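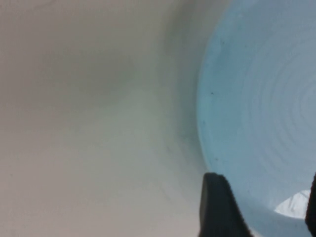
Attachment 1: close-up, pale surface with the blue piece at right

Ticket: Dishwasher stops mid-cycle, error 13
Site: Tarigan, second-floor kitchen
Opened by: Aušra Zariņš
Assigned to: Uldis Ots
Status: Closed

Aušra Zariņš, 8:40 a.m.
The dishwasher quit again during the normal program. Display shows 13 and the pump hums for a while, then goes quiet. There is standing water in the bottom. I turned it off at the wall and bailed out what I could. Same thing happened last month, but a restart cleared it that time. Today it doesn't.

Uldis Ots, 9:15 a.m.
Code 13 on this model is a drain timeout. Please don't restart it again for now. Two questions – was anything changed under the sink recently, and which program was running?

Aušra Zariņš, 9:32 a.m.
Normal program, 61 minutes. The sink trap was replaced in October. Dorian Baudry let the plumber in, I wasn't there.

Uldis Ots, 11:50 a.m.
On site. Steps so far:
Filter removed and rinsed. Some label paper in it, not enough to stop the drain.
Impeller turns freely by hand.
Drain hose pulled at the sink end. The hose was lying flat on the cabinet floor with a kink behind the trap, and the high loop was gone.
Hose straightened and clipped back up under the counter.
Ran drain only. Water cleared in 90 seconds, no code.

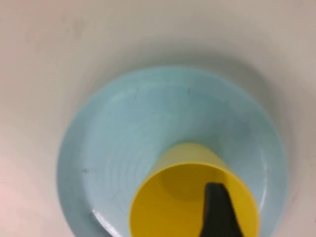
Attachment 2: light blue plate, from above

Uldis Ots, 1:20 p.m.
Full normal program completed, no code. The clip I used is a spare from the van and a bit wide for this hose. I've asked Aivar Toom to order the right one. Please keep tall bottles away from the back left corner of the cabinet until it's fitted.

Aušra Zariņš, 4:05 p.m.
Ran two more loads after lunch, both finished. Can the ticket stay open until the clip arrives?

Uldis Ots, 4:18 p.m.
Yes, leaving it on hold for 7 days.

Aivar Toom, 10:10 a.m.
Clip fitted, hose checked for wear, none found. No codes in the log after the repair. Added a note to the unit record to check the high loop after any sink work. Closing.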